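Newsletter > Members > Home Energy

Latest issue Back issues Tariffs Contact

January 4, 2018
By the Clallance Energy Advice Desk

Reading your winter bill: standby load and the overnight baseline

The November meter readings for the Hundov district are now posted to member accounts. Several members have asked why their usage went up in a month when they were away for part of the time. In most of these accounts the increase comes from the overnight baseline, meaning the power a home draws between midnight and 5 a.m. with lights off and no one cooking.

A household on the standard Fimside tariff can find its baseline in the hourly table on page two of the bill. Take the lowest hourly figure on three separate nights and average them. Multiply by 24, then by the number of days in the billing period. The result is the energy used by equipment that never fully switches off. One all-electric home in the November set used 3,224 kWh in total, of which 864 kWh was baseline. A second home of the same floor area used 2,151 kWh, and the difference was split between heating and baseline. 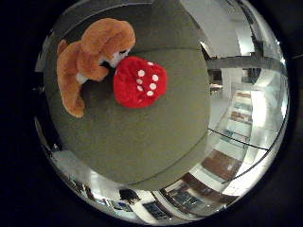 The usual contributors are set-top boxes, older refrigerators, circulation pumps and electric water heaters with worn door seals or missing tank insulation. Phone chargers account for very little. A second refrigerator in an unheated garage is a common case – check that its thermostat is rated for low ambient temperatures before adjusting it.

Rooms used only in the daytime are worth a separate look. A playroom or den is often heated on the same schedule as the bedrooms, and the thermostat program carries on all night. If the room has its own zone valve or baseboard control, set an overnight temperature and leave it for one week before comparing hourly figures. Changing two settings in the same week makes the readings hard to interpret.

Members with a Stoica wall display can see the baseline directly. Press Menu, select History, then Night Minimum. The display keeps the last 20 nights. Older units show watts only, so divide by 1,000 to get kilowatts before working through the calculation above.

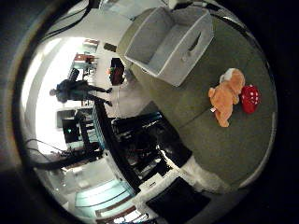

Submitting a manual reading

If your meter is not on the remote network, enter the reading through your account page or by phone. Read the black digits from left to right and ignore any digit in a red border. For two-rate meters, give both registers and state which is which – the labels are "N" for normal and "L" for low. Estimated bills are corrected on the next statement after a manual reading is accepted. Baseline figures cannot be calculated for these accounts, as hourly data is not recorded.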